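Bundthorpe 크리켓 기록 지표 정비 사업 중간 보고

최종 업데이트: 2022년 7월 30일

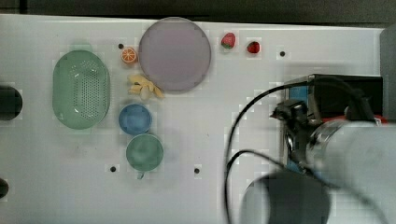 1. 보고 범위

본 보고서는 4월에 착수한 Bundthorpe 리그 기록 지표 정비 사업의 진행 상황을 지원 기관인 Gallardo 재단에 보고하기 위해 작성되었다. 대상은 타격 지표 중 스트라이크 레이트(strike rate)와 낫아웃(not out) 처리 규칙, 그리고 수기 스코어북의 전산 이관이다. 투구 지표는 이번 지원 범위에 포함되지 않으며 별도로 다루지 않는다.

2. 자료 이관 현황

이관 대상 스코어북은 총 211경기분이다. 기록은 Tramiter 입력 양식으로 옮긴 뒤 Trurkus 데이터베이스에 적재한다. 현재까지 전체의 80%가 입력을 마쳤고, 나머지는 판독 대기 또는 원본 대조 단계에 있다.

판독이 지연되는 주된 원인은 타자별 상대 투구 수(balls faced)의 누락이다. 과거 스코어북은 득점만 적고 투구 수를 생략한 경우가 많다. 이 경우 투수별 기록란에서 역산을 시도하되, 오버 순서와 타자 교대가 모두 확인되는 이닝에 한해 값을 확정한다. 확정이 불가능한 이닝은 결측으로 표시하고 추정치를 넣지 않는다.

3. 스트라이크 레이트 산출 기준

스트라이크 레이트는 타자가 얻은 득점을 상대한 투구 수로 나누고 100을 곱한 값이다. 예를 들어 50구를 상대하여 40점을 얻은 타자의 값은 80.00이 된다. 정비 과정에서 다음 기준을 적용하였다.

- 와이드는 상대 투구 수에 포함하지 않는다.
- 노볼은 상대 투구 수에 포함한다. 노볼에서 배트로 얻은 득점은 타자에게 귀속한다.
- 바이와 레그바이는 타자 득점에서 제외하되 해당 투구는 상대 투구 수에 포함한다.
- 투구 수가 결측인 이닝은 득점과 투구 수 양쪽에서 모두 제외한다.

마지막 항목은 기존 집계와 가장 큰 차이를 만든다. 종전 집계표는 결측 이닝의 득점은 합산하면서 투구 수는 0으로 처리하였고, 이로 인해 일부 타자의 통산 값이 과대 산출되었다. 재산출된 값은 기존 값과 병기하여 보관한다.

4. 낫아웃 처리

타격 평균은 총득점을 아웃 횟수로 나눈다. 낫아웃 이닝의 득점은 분자에 포함되지만 해당 이닝은 분모에 포함되지 않는다. 부상으로 퇴장한 타자(retired hurt)는 낫아웃으로, 부상 등의 사유 없이 스스로 물러나 복귀하지 않은 타자(retired out)는 아웃으로 분류한다. 원본에 'retired'로만 적힌 사례는 경기 보고서와 대조하며, 근거가 없으면 미분류로 남긴다. 미분류 이닝은 평균 산출에서 제외하고 총득점에는 유지한다.

아웃 기록이 없는 타자의 평균은 산출하지 않고 공란으로 둔다. 종전 집계표에서는 총득점이 그대로 평균란에 기재된 경우가 있어 해당 항목을 모두 삭제하였다.

5. 검증

입력된 경기마다 타자 득점 합계와 엑스트라의 합이 팀 총점과 일치하는지를 자동으로 검사한다. 오버당 유효 투구 수가 6구와 다른 경우에도 경고가 발생한다. 다만 심판의 계수 착오로 실제 투구 수가 달라진 오버가 있을 수 있으므로, 경고가 발생한 오버는 원본과 대조한 후 원본 기록을 그대로 유지한다.

총점 불일치의 대부분은 레그바이를 타자 득점란에 중복 기재한 데서 발생하였다. 수정 내역은 경기 번호, 이닝, 수정 전후 값, 근거 문서의 순으로 Trurkus 변경 이력에 기록된다.

6. 미결 사항

우천 단축 경기의 취급 기준이 확정되지 않았다. 목표 점수가 조정된 경기라도 개인 타격 기록은 그대로 집계하는 방안을 잠정 적용 중이며, 결과 없음(no result)으로 종료된 경기의 개인 기록 인정 여부는 리그 규정 문구의 해석이 필요하다. 재단의 별도 결정이 필요한 사항은 아니다.

동명이인 선수의 식별도 남아 있다. 성과 이니셜만 기재된 항목은 소속 클럽과 출전 시즌을 조합하여 구분하고 있으나, 시즌 중 이적한 선수는 수작업 확인을 거쳐야 한다.

7. 다음 단계 및 예산

다음 보고 기간에는 잔여 경기의 입력, 미분류 이닝의 재검토, 재산출 지표의 클럽별 배포를 진행한다. 배포 파일에는 결측 이닝 수를 별도 열로 표기한다. 예산은 승인된 항목 내에서 집행되고 있으며 항목 간 전용은 없다. 스캔 장비 임차 기간의 연장이 필요할 경우 기존 장비비 잔액으로 처리할 예정이다.

이 웹사이트는 이용 환경 개선을 위해 쿠키를 사용합니다. 계속 이용하시면 쿠키 사용에 동의하는 것으로 간주됩니다. 동의 | 설정 변경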